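Clundetlow agrees house rules for hand-held gripper work

The robotics workshop at Clundetlow has put its rules for recording with hand-held grippers in writing. The rules were prepared by Corina Sutter and Jonas Riedl, and they came into use in March. Until then each operator followed his or her own habits, and the recordings were difficult to compare.

The first part of the text is about the table. Before a session begins, the operator must check that cables have free length on both sides, that stands are on their marked places on the floor, and that glass objects are placed well back from the front edge. One gripper goes in each hand, and both must be held still before the recording is started.
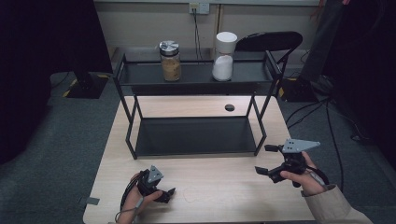

Two hand-held grippers at the table, with a glass jar and a white canister on the rack.

The second part is about the grippers themselves. Fingers must be open at the start of every recording, and the operator must not close them on nothing only to test the grip. When both grippers work over the same surface, one of them has to wait until the other has stopped moving. This rule was the most discussed. Of 749 recordings which Sutter and Riedl looked through last winter, 149 were set aside, most often for the reason that the two tools had come too near each other.
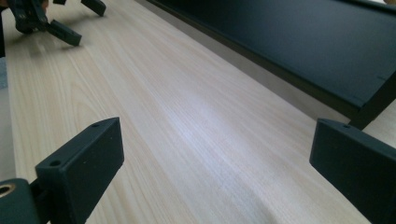 Annelies Aebischer finds the waiting rule too strict. In her opinion, people use both hands at once in every kitchen, and a robot that learns from such recordings should see this also. She has asked for an exception for tasks where one hand must hold and the other must turn, for example opening a jar.

Riedl answered that the exception can be tested, but on its own list -- it will not be mixed with the normal sessions. The workshop in Sadstead, which works with the same tasks, has received the text and may send remarks until the end of May.

The third part concerns the end of a task. The operator moves back to the starting position, opens the fingers and stays there for 2 seconds before the recording is stopped.
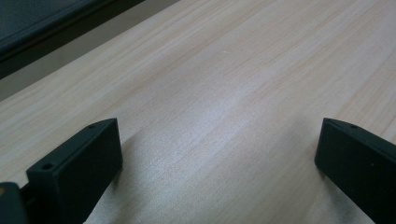 What comes next

A revised text is planned for the autumn. It will also say how long one person may record without a break, a point that is still open. Questions go to Corina Sutter at the Clundetlow office, in the mornings before eleven.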